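Diário do lab, janeiro, já passa das nove da noite

Escrevo depressa que o autocarro não espera. Dia comprido. O Frans Smits quer a tabela do Munska fechada esta semana e eu ainda ando às voltas com o método.

Resumindo para não me esquecer: a ideia é a política aprender só com a câmara do pulso, sem vista de cima. 60 demonstrações por tarefa, teleoperadas. Depois treino, depois 14 tentativas por condição. A tarefa da taça é a que me tira o sono. Feijões, ou grãos de café, o Frans chama-lhes uma coisa e eu outra, no protocolo ficou "grãos" e pronto.

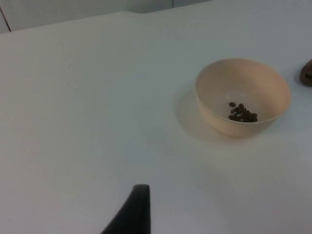 Câmara do pulso, taça com os grãos, dedo da garra em baixo.

Vista de longe a taça é fácil. Bege sobre branco, contraste fraco, mas os grãos escuros salvam a coisa. O mapa de atenção agarra-se a eles e larga o resto. Bom para nós? Não sei. Se a taça estiver vazia a que é que ele se agarra? Anotar: condição sem grãos. Pedir ao Frans mais uma tarde de robô.

Almoço às três, sandes da máquina. A Cekovis mandou outra vez a factura errada, não respondi.

O problema a sério são os fotogramas pobres. De perto perde-se a cena toda, fica cinzento e um bocado da própria garra, e a rede tem de decidir na mesma. A versão 2 usava um fotograma só e andava à deriva nesses momentos. A versão 3 leva memória curta, os últimos segundos comprimidos num vector. Nas curvas de hoje a deriva baixou bastante, mas é uma semente só, nao vou deitar foguetes. Repetir com outras sementes antes de mostrar à Van der Linden. 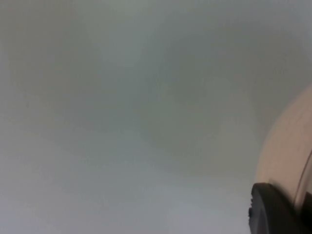
Porque não deitar fora os fotogramas desfocados antes do treino?
Porque em execução eles aparecem na mesma, e uma rede que nunca os viu fica sem saber o que fazer. Mais vale deixá-los e dar-lhe contexto.

Foi isto que respondi ao Frans no corredor, ele fez aquela cara. Acho que quer ver o teste com e sem filtro. Tem razão, custa uma noite de GPU, pus já na fila no Wesivbridge.

Amanhã: etiquetas, semente nova, rever a secção do método (o parágrafo da memoria está ilegível). Ligar à mãe.

Autocarro. Vou.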